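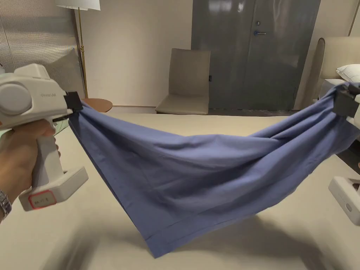
## 3. Keeping the diaries

We had hoped, when this study of small guesthouses began, to learn how owners decide what a night's stay should cost, and we had drawn up a long and rather proud questionnaire for the purpose. The owners in Clellport were patient with it, but what they wanted to talk about over tea was time - the hours that go into a room before anyone sleeps in it. So we put the questionnaire away and asked them to keep a diary instead, in whatever words they liked, for six weeks starting in March.

In all, 58 houses took part, split between Clellport and the smaller harbor town of Lorngate, and they sent us more than 500 entries. Some were a single line. Others ran over the page and into the margins, with recipes, complaints about the ferry, and one lovely account of a lost key. We read every one of them aloud to each other, which was slow, but it helped us hear when two owners were using the same word for different jobs. 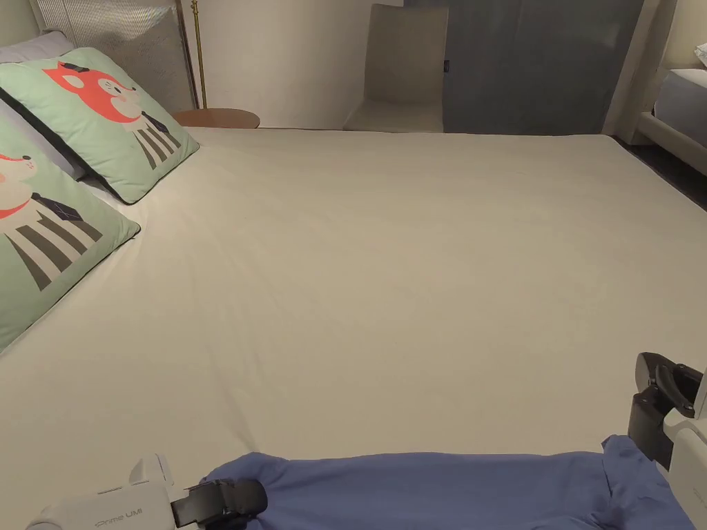
*Odile Brannock*

The word that gave us the most trouble was "ready." In Lorngate a room was usually called ready once the bed was made, with the sheet pulled smooth and the cushions set out at the head, much as in Figure 2. In Clellport the same word tended to wait until the heating was on and the breakfast card was on the table. We kept both meanings and coded them separately, so the hours given for the two towns in the next section should be compared with some care.

A few of the owners also used the Skidine booking ledger, and where they were kind enough to share it we checked arrival times against their diaries. The two mostly agreed. Where they didn't, we trusted the diary for the order of the work and the ledger for the hour a guest came through the door.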